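Speaker notes - Cleaning standards in small guesthouses
Regional hosts' day, Gernidbridge, afternoon session

Slide 1. Good afternoon. Wait until the people at the back are sitting. Say thanks to the team of Bustos for the coffee.

My subject is the time between two guests. In Drurkthorpe we have a small guesthouse, and for many years we cleaned each room by memory. Every cleaner had her own order. The rooms were clean, but we could not say to a guest what exactly was done.

Slide 2. Explain the complaints. In one season we received 118 written comments, and I read all of them at the kitchen table. 57 were about the bathroom. Very few spoke of real dirt. People wrote about a hair in the drain, a smell, a towel that was folded badly. Pause here, let them think about their own comments.

Slide 3. The bathroom order. We start at the top and finish at the floor. First open the window, then put the cleaner in the toilet bowl and leave it there while you do the mirror and the sink. The label on the bottle tells how long it must stay. Before, we put it and brushed immediately, so we used more product and more strength.
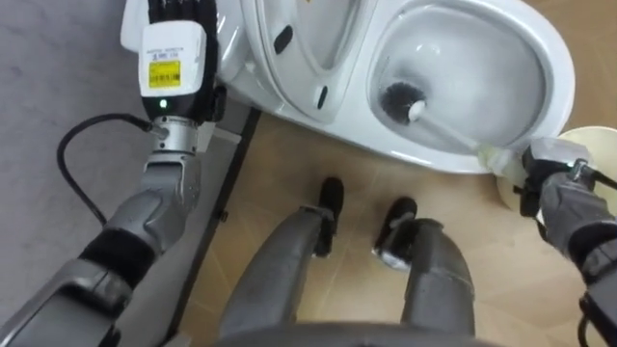
Then the shower, the shelf, the door handle and the light switch. The light switch was forgotten in our house for years - ask who has it on the list, raise hands. The floor is last, from the far corner to the door.

Slide 4. The cloths. We have 2 colors, one for the toilet and one for everything else. They are washed separately. If somebody asks about more colors: yes, in a big hotel it makes sense, for us it was too complicated and the cloths got mixed in the laundry.

Slide 5. The Etico sheet. Show the paper version, I have it in my bag. It is one page, and the cleaner signs at the bottom. Speak slowly in this part, last time in July I was too fast and people could not write it down.

Say also what did not work. We tried to measure the minutes for each room and the cleaners did not like it. I understand them. A room after a family with small children is a different job than a room after one business traveler. We stopped the measuring after 2 weeks.

Slide 6. Costs. Only if there is time. Otherwise go directly to questions.

Questions I expect: vinegar on natural stone (no, never), who pays for gloves (we do), and whether guests should see the sheet. We leave it in a folder by the door, and some guests read it.

Copies of the sheet are on the table near the exit.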